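Lanell Painted Surfaces — Your Questions

Why does everyone here love gray so much?

Because it gets along with everything! A matte, medium gray lets a blue mug or a bunch of April tulips do the talking. We've painted shelves, desks and one very long workbench in it, and we'd happily do another tomorrow.

Will a plain gray top look flat or boring?

Not to us. Plain gray changes all day long — a bit brighter near the window, a bit dimmer toward the wall — and that soft drift from light to dark is half the fun of living with it.

Which sandpaper should I use between coats?

We like 200 grit or a little finer for knocking back the first coat, and 600 for the last light pass. Go gently with the 600. If you're starting on bare, rough boards, begin with 80 and work your way up.

How long do I wait between coats?

Overnight, if you can stand it. Preben Gunnlaugsson, who runs our beginner evenings, leaves his until after breakfast and swears the second coat goes on smoother. (He's right, annoyingly.)

Matte or satin?

Matte for looks, satin if small children eat at it. Matte hides little dips in the surface beautifully, and it doesn't throw the lamp back in your eyes when you're working late.

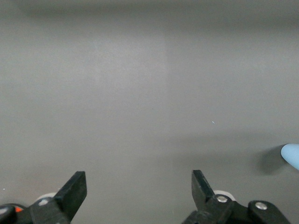 The one thing matte does ask for is a soft cloth. Scrubbing pads can leave shiny patches, so stick with warm water and a drop of dish soap, and dry it off when you're done.

Little white specks show up on my gray. Help!

Usually it's lint or dust, and a dry cloth picks it right up. If a speck is stuck in the paint, wait until the coat is fully hard, rub it lightly with 600 and dab on a touch of color.

Can I bring my own piece to a beginner evening?

Yes, please do! Stools, trays and small tables are perfect. Bigger pieces are welcome too — just write to us first so we can clear a spot by the door.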